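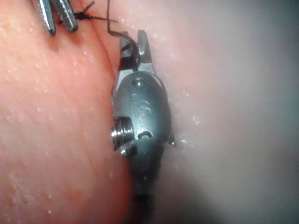

**Nirkstead training laboratory moves suturing practice to robotic stations**

NIRKSTEAD, June – The surgical skills laboratory at Nirkstead has completed the first stage of its move to robotic suturing stations, supplied by Niskanen and running the Plorkon control software. Needle handling, knot tying and wound closure are now practised from a seated console.

The laboratory has 12 stations in service. During the trial period staff and trainees logged 756 closure exercises, of which 151 were run with the software's assisted mode switched on. In this mode Plorkon carries out the repeated thread-handling movements, and the operator approves each step before the instruments proceed. The operator can take back manual control at any point with a foot pedal.

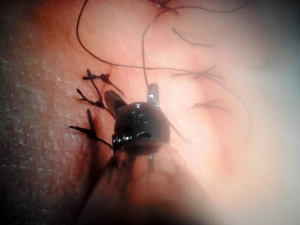

Knot spacing and tail length are set at the console before a run and stored with the record of the exercise. Instructors previously wrote these values on paper sheets at the bench. They now review the stored records in the afternoon and spend the morning sessions with trainees.

The change affects three groups of staff. Technicians have taken on instrument checks and calibration, for which they completed a course at the Pludberg site. Instructors supervise two stations each. Bench assistants, who used to hold and cut thread, have been retrained to prepare tissue and load suture. No posts have been removed.

Working hours are unchanged, but start-up checks have been brought forward to 7.30 a.m. – a point raised by technicians during the trial and now written into the shift plan.

The second stage will extend assisted mode to all stations, with 1,218 exercises planned. Results will be shared with staff at Nirkstead and Pludberg before any further changes to rotas are made.

**Notes to editors:** The stations are used for training only. Requests for visits should be sent to the laboratory office at Nirkstead.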